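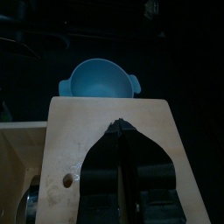 Vue poignet, doigts fermés, bol bleu clair derrière la planche.

Cahier Oltelo – mai, 14 h 20

Suite de la tâche « bol » par téléopération. J'ai repris le bras maître de Flutgate avec le réglage de la veille : gain 0,38 sur la rotation du poignet, c'est plus lent mais je tremble moins.

38 démonstrations enregistrées, dont quatre à jeter. Dans ces quatre, j'ai commencé à fermer les doigts avant d'être descendu assez bas, et la pince a glissé sur le bord. Je les laisse dans le dossier « rejets » pour le moment.

Remarque pour les collègues : depuis la caméra du poignet, la planche cache le bas du bol. On voit bien l'ouverture et les deux petites anses, mais pas le contact avec la surface. Pour juger la hauteur je regarde donc la vue latérale, et je perds chaque fois une ou deux secondes – cela se voit dans les trajectoires, il y a un palier très net avant la descente.

Essayé aussi le guidage à la main, moteurs en compliance. Le geste est plus naturel, mais mon bras passe devant la caméra latérale. À éviter pour ce poste.

Export vers Truvico lancé à 16 h, délai de synchronisation 52 ms, à vérifier.

À faire : fond plus clair derrière le bol, prise par l'anse gauche, nettoyer la planche.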